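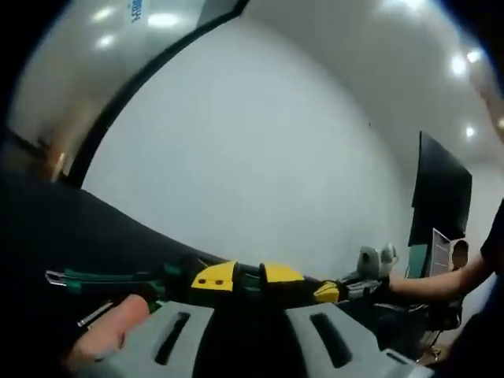
Green/black tool with the three yellow pieces, held level, clamp fitting toward the right end.

February, workshop notebook, Ternthorpe bench. Start 2:20 pm.

Purpose: go through the hand tools before the Virnico fixture job and settle where each one lives. Job sheet 2887 asks for a complete set at the bench and a written list. The list we had was out of date.

Started with the long green and black piece. It has no entry on the old list under any name I recognize. Entered it as "long tool, green/black, yellow blocks" until the Kontogiannis catalog page is found. Small metal hook or clip at one end; check that it closes fully before it goes on the wall. Support both ends when measuring it. Length not recorded today, the steel rule is out on loan to the Ustureo bench.

Next the organizer tray. Decided to keep the existing order in the channel: tape at the end next to the open top, screwdrivers and the other handles further along. 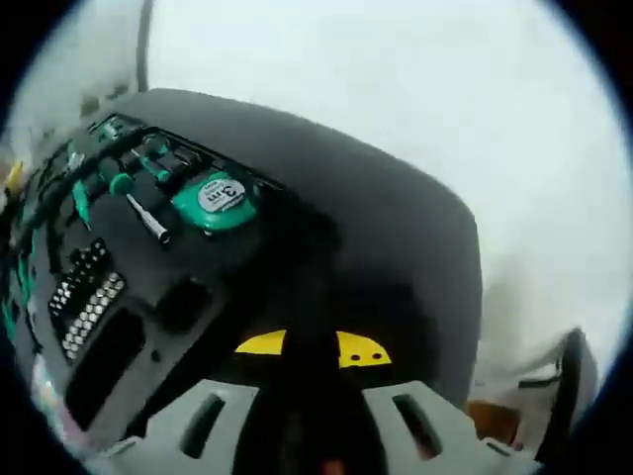
The 3m tape stays in that pocket. It is long enough for everything on this job except the back rail, and for that we use the long tape from the cabinet. Checked the 3m against the reference bar at 20 and 39 inches, no error I could read at either mark.

Screwdrivers: green handles, keep them together. The black handles sit close in the channel and are slow to get out one at a time. If anything has to move, move those first and leave the bit strip where it is.

Bits: sorted by type in the two rows, not yet by size. Do not refill from the mixed box until that is done. Worn ones go in the scrap tin, not back in the strip.

Open top of the tray to be used for parts in hand only. No permanent storage there.

Still to do:
catalog name for the long tool
get the rule back
label for the tray rim, black on white, same tape as the cabinet drawers
copy new list to sheet 2887

Time spent, almost 2 hours including the reference check.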